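Timestamps, glare and a smaller planner

Sep 4, 2019
Print | E-mail

I spent most of the summer on the wrist camera side of Pastutholm, my grasp planning code, and it is finally in a state where I can write it up.

The old version took a picture, made a mask of the object, picked a grasp and sent it to the arm. It worked on matte things. On anything pale and shiny the mask came back with a hole where the glare was, and the planner treated the edge of the hole as an edge of the object. It would then try to grab the middle of a smooth surface. A thick black rim against a light surface ought to be the easy case, and the code managed to ignore it.

My first fix was to fill every hole smaller than a set size. I don't recommend it. Real openings got filled too, and those are often where a finger needs to go.
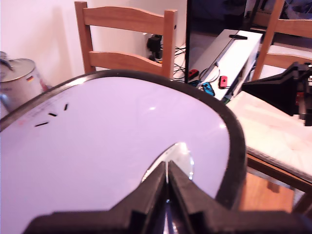

Why not turn the exposure down until the glare goes away? Dark parts of the object then sink into the background and you lose the outline, so you trade one bad mask for another.

What I do now is keep the last 6 masks and line them up using the arm pose. Glare moves over the surface as the camera moves. A real opening stays put. If a hole doesn't stay in the same place on the object, it gets filled. Otherwise the planner has to respect it. The alignment only works if the pose and the picture have the same timestamp, and mine didn't. The pose was 200 milliseconds old by the time it was paired with the image. Salvador Mendes found it by plotting the two on top of each other, after I had spent two weeks in May tuning thresholds for no reason.

The fingers are also in view nearly all the time, and the old code would now and then merge them with whatever they were near, especially if it was black too. I now project the gripper model into the image and remove those pixels before anything else runs. It costs very little.

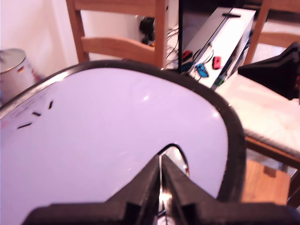 The planner itself got smaller. I took out the scoring terms I couldn't explain and kept distance to the rim, finger clearance and approach angle. Aileen Sarmiento reran the old logs through it, 3,045 frames in all. The old code gave a bad grasp on 416 of them. I haven't finished sorting the new failures, so I won't give a number for those yet, but most of the ones I've looked at are clear plastic, and I have no plan for clear plastic.

Still to do: move the replay tool out of my home directory, write a test for the timestamp bug, and stop the viewer from crashing when a log has no masks in it.

Print this post | E-mail this post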